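Projektbericht: Zweiarmiges Greifen in der Simulation

Wahlpflichtkurs Robotik, Projektgruppe Meltau
Abgabe: April

1. Ausgangslage

Unsere Gruppe hat im Wahlpflichtkurs die Aufgabe übernommen, zwei Roboterarme in einer Simulation so zu steuern, dass sie auf einem gemeinsamen Tisch arbeiten und sich dabei nicht in die Quere kommen. Die Vorgängergruppe hatte im letzten Schuljahr nur mit einem Arm gearbeitet. Deren Programm konnten wir zum Teil übernehmen, vor allem die Berechnung der Gelenkwinkel und das Einlesen der Szenendateien. Die Ablaufsteuerung mussten wir neu schreiben.

Das Projekt heißt Meltau. Der Name stand schon im Ordner der Vorgängergruppe und wurde beibehalten. Die Steuerung, um die es in diesem Bericht vor allem geht, heißt Dolan. Die Simulation läuft auf dem Rechner Pandora im Informatikraum. Auf den Schülerlaptops startet sie zwar, ist aber für längere Versuchsreihen zu langsam.

2. Aufgabenstellung

Vorgegeben war Folgendes: Ein Arm soll eine kleine Kugel greifen und neben einem Stift wieder ablegen. Der zweite Arm soll währenddessen eine eigene Bewegung ausführen und darf den ersten weder berühren noch zum Warten zwingen. Auf dem Tisch liegen weitere Gegenstände, die nicht bewegt werden sollen. Wird einer davon verschoben, gilt der Durchlauf als Fehlversuch.

Die Lage der Gegenstände wird vor jedem Durchlauf neu bestimmt. Auch die Blickrichtung und die Beleuchtung ändern sich. Feste Koordinaten im Programm waren damit ausgeschlossen.

3. Aufbau der Software

Dolan besteht aus drei Teilen. Der erste Teil wertet das Kamerabild der Simulation aus und liefert Positionen auf der Tischebene. Der zweite Teil plant die Bahnen beider Arme. Der dritte Teil schickt die Gelenkwinkel an die Simulation und liest zurück, ob sie erreicht wurden.

Für die Bahnplanung haben wir die Bibliothek Vutia benutzt. Sie rechnet für jeden Arm einzeln und weiß nichts vom anderen. Wir lösen das, indem wir zuerst die Bahn des Greifarms planen und sie dann als Hindernis in die Planung des zweiten Arms eintragen. Eingetragen wird der Raum, den der Arm im jeweiligen Zeitabschnitt überstreicht, mit einem Sicherheitsabstand. Anfangs hatten wir die ganze Bahn auf einmal gesperrt. Dann blieb für den zweiten Arm oft kein Weg mehr übrig, und die Planung brach ab.

Der Planer darf pro Bahn höchstens 1.000 Zwischenpunkte prüfen. Mit einer höheren Grenze wurden die Bahnen kaum besser, die Rechenzeit stieg aber deutlich.

4. Bilderkennung

Die Bilderkennung hat mehr Zeit gekostet als geplant. Die erste Fassung suchte nur nach Farben. Bei gleichmäßigem Licht ging das gut. Sobald ein Schatten über eine Fläche fiel, zerlegte das Programm sie in zwei Teile und meldete zwei Objekte.

Wir haben danach auf einen anderen Farbraum umgestellt, in dem die Helligkeit getrennt vom Farbton gespeichert wird. Zusätzlich werden benachbarte Flächen mit ähnlichem Farbton zusammengefasst. Damit werden große Gegenstände jetzt zuverlässig gefunden. Bei dunklen, schmalen Gegenständen hilft der Farbton wenig. Den Stift suchen wir deshalb über die Kanten und schließen den Schatten aus, indem wir die Lichtrichtung aus der Szenendatei einlesen. Uns ist klar, dass das bei einem echten Roboter nicht möglich wäre.

5. Durchführung der Versuche

Die Versuche liefen meist über Nacht. Vor jedem Start wurde eine Liste mit Szenendateien angelegt, die Dolan der Reihe nach abgearbeitet hat. Insgesamt haben wir 3.614 Durchläufe aufgezeichnet. Eine Reihe mussten wir wiederholen, als auf Pandora der Speicher voll war und die Protokolle leer blieben. Seitdem prüft das Startskript den freien Platz.

Zu jedem Durchlauf speichern wir die Gelenkwinkel, die erkannten Positionen, ein Bild von oben und den Grund für das Ende. Für die genaue Auswertung haben wir 32 Durchläufe ausgewählt und Schritt für Schritt durchgesehen. Das war Handarbeit und wurde in der Gruppe aufgeteilt. Jeder Durchlauf wurde von zwei Personen unabhängig bewertet.

6. Ergebnisse

Der Greifarm erreicht die Kugel in den meisten Fällen. Probleme gibt es, wenn sie nahe am Rand der Platte liegt. Der Greifer kommt dann schräg an und schiebt sie weg, bevor er schließt. Eine steilere Anfahrt verbessert das, ist aber nicht aus jeder Armstellung erreichbar.

Zusammenstöße zwischen den Armen traten in den ausgewählten Durchläufen 6-mal auf, immer im Bereich der Ellbogen. Die Greifer selbst haben sich nicht berührt. Wir führen das darauf zurück, dass wir den Sicherheitsabstand an den Handgelenken größer gewählt hatten als weiter unten am Arm.

Schwierig für die Erkennung bleiben Szenen mit vielen Schatten. In der folgenden Szene ist die grüne Platte zum Teil hell beleuchtet und zum Teil abgeschattet. Die beige Kugel liegt dicht am Handgelenk des rechten Arms, weiter rechts steht der kleine schwarze Stift. Der Greifer des linken Arms befindet sich außerhalb der Tischfläche. Schale, Metallteil und Getränkedose zählen zu den Gegenständen, die stehen oder liegen bleiben müssen.

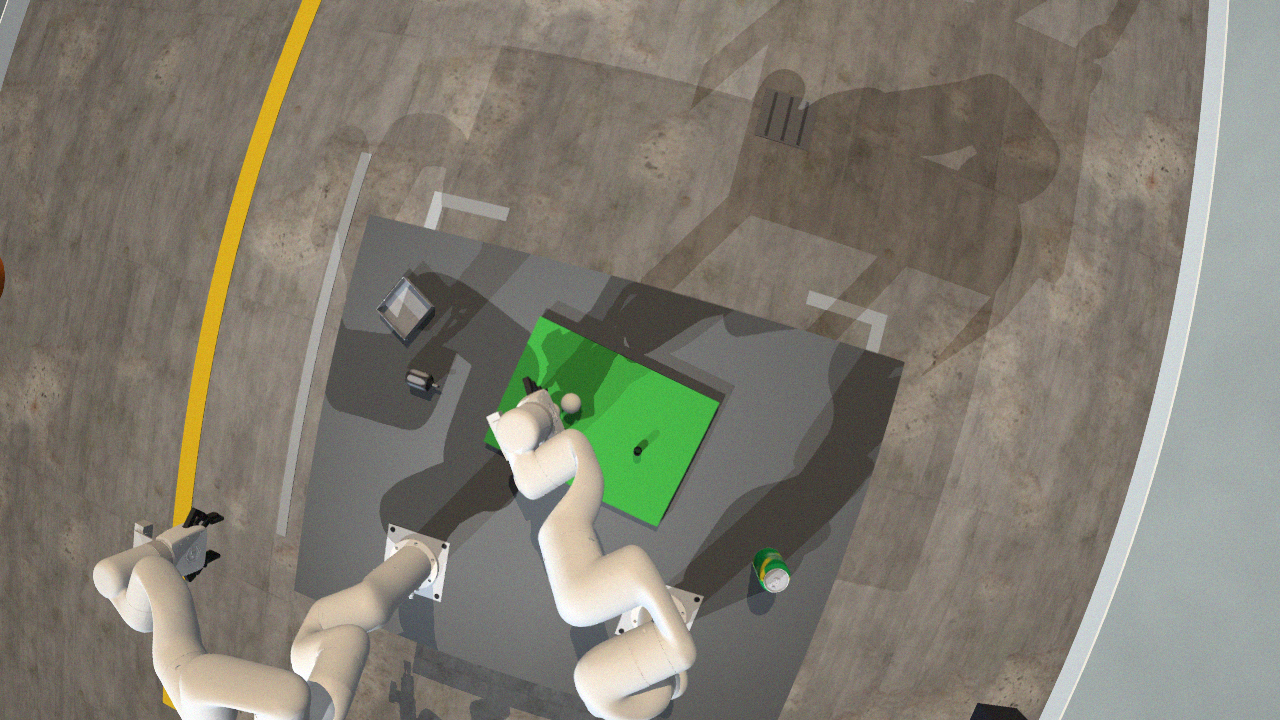

7. Fehlerquellen

Die Reibungswerte der Kugel haben wir aus der Standardeinstellung übernommen und nicht überprüft. Rollt sie in der Simulation leichter als in Wirklichkeit, fallen unsere Ergebnisse zu schlecht aus, im umgekehrten Fall zu gut.

Die Szenen werden zwar zufällig erzeugt, aber immer aus denselben Gegenständen. Ob die Erkennung mit anderen Formen zurechtkommt, haben wir nicht getestet. Außerdem wurden die Schwellenwerte an Szenen eingestellt, von denen einige später auch in der Auswertung vorkamen. Das hätten wir von Anfang an trennen müssen.

8. Ausblick

Als Nächstes soll der Sicherheitsabstand für jedes Armglied einzeln einstellbar werden. Die Änderung in Dolan ist vorbereitet, aber noch nicht getestet. Danach wäre eine Übergabe der Kugel von einem Arm zum anderen möglich. Dafür müsste die Planung beide Arme gleichzeitig berücksichtigen, was mit Vutia in der jetzigen Form nicht geht.

Programmcode, Szenendateien und Protokolle liegen auf Pandora im Ordner Meltau. Die Anleitung zum Starten der Versuchsreihen steht in der Textdatei im selben Ordner.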